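Short thread on whether machines can do household chores yet. I work on table wiping and table clearing, mostly in simulation, at a small outfit called Hudik. The opinions are mine.

The answer I give at dinner is "some of them, slowly, if you don't move the furniture." The longer answer takes a few posts.

Start with what already works. Floor vacuums work. Dishwashers work, and have for decades, and they work by making you do the hard part, which is putting the dishes in. A dishwasher is a box with hot water and a timer. All the judgment in the job stays with the person loading it.

That pattern holds for most of the machines in a house. The washer doesn't sort. The dryer doesn't fold. We automated the middle of each chore and left both ends to people, and both ends are picking things up and putting them somewhere.

So when someone asks if a robot can "do the kitchen," I ask which verb they mean. Wipe, stack, scrape, rinse, carry, open. Each one is a separate project with separate failures.

Wipe is my verb. People assume it's the easy one. The tool is a rag, the target is flat, and nothing breaks if you're off by a little.

The trouble is in knowing three things: where the table ends, what is on it, and whether what is on it should come off. A person gets all three at a glance. My system gets them one at a time and is sure of none.

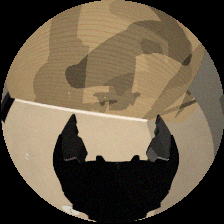

Table edges cost us more hours than any other part of wiping. If the arm thinks the top ends early, you get a dirty strip along the front. If it thinks the top ends late, the rag hand drops off and comes back up under the lip. A thin bright white line between the wood and the beige panel is about as good a cue as a camera can ask for, and even that one stops a little past the middle. Further right, the brown of the top blends into what's below it, and the edge finder has to guess.

We tried the obvious fix, which is to fit a straight line to the good part and extend it. With a wide lens a straight edge isn't straight in the picture, so you undo the lens first. Then small errors in the lens model show up as big errors at the far end. It got better. It did not get good.

Second problem, what is on the table. Dark irregular patches on light wood could be shadow, stain, finish, or spilled coffee. Three of those four should be left alone.

A stain classifier called Breltodent, which we trained for this, was scored on 309 rendered tabletops. It did fine on plain white ones. On mottled wood it wanted to wipe everything. From the robot's side that's a reasonable policy. From the owner's side it's an arm scrubbing a shadow for 8 minutes.

You can cheat by moving the light. Shadows move, stains don't. It needs a lamp you control, and most kitchens have a window.

You can also cheat by touch. Wipe once, look again, and if nothing changed, stop. This is the version I like. It's slow, it's boring, and it doesn't need the classifier to be right the first time. It fails on anything that smears.

Jam smears.

Third problem, whether it should come off. A flour patch may be a mess or may be step one of a pie. I have no method for this and I'm suspicious of groups that say they do. Ask the owner, or wait until the kitchen is quiet.

A word on grippers, because I get asked why we don't use a hand. Two fingers will hold a rag, a sponge, a mug handle, most cutlery. They don't spread a cloth out. A person wiping a table uses a flat palm and changes the pressure with the wrist without thinking about it. With two tapering fingers you get a line of contact, so you go to a sponge or a block with the cloth clipped around it.

The block is fine. It also means somebody has to clip the cloth, rinse it, and clip it again. See the dishwasher post.

On simulation. People outside the field tend to think it's either worthless or the whole answer. We use it to throw out bad ideas cheaply. If a wiping policy can't follow an edge in a rendered room, I don't want it near a real table. If it can, I've learned very little about crumbs.

Things simulation does well for us: edges, reach, lighting, lens effects, arm collisions.

Things it does badly: wet cloth, sticky residue, crumbs, the drag of a rag on varnish.

You'll notice the second list is the chore.

Shop floors are a different story, and I think people mix them up. Our neighbors at Abeysekara run a bench cell that wipes down molded parts between stations. It works every shift. The part is the same part, the fixture holds it in the same place, and the light is bolted to the ceiling. It took them 2 engineers and most of a winter, and they had it running by December.

Nobody's kitchen has a fixture. If you let me bolt your table down, paint the edge, and fix the lights, I could probably wipe it for you this year. You would not enjoy the kitchen.

Cost comes up every time. A person wipes a kitchen table in well under a minute with a rag that costs almost nothing. Our last full cycle, with the look-again step, was 10 minutes for a cleared table. Cleared by me.

I expect that number to come down a lot. Most of it is the arm waiting for the vision to finish, and waiting is the easiest thing to remove. The clearing is harder, and I'd put my money on it being the last part to fall.

Where I'd spend effort if I were starting over: edge tracking by contact. Let the block ride along the front of the table until the force drops, note the position, come back. Cabinetmakers run a thumb along an edge for the same reason. The Fotov rig downstairs has a wrist force sensor good enough to try it, and I have it booked for two weeks.

I'll post the results either way, with the failures included. I'd like other people to do the same, since a clip of one good wipe says nothing about the tries before it.

Replies are open. If you work on cloth handling I especially want to hear what you're using for the rinse step, and whether it drips.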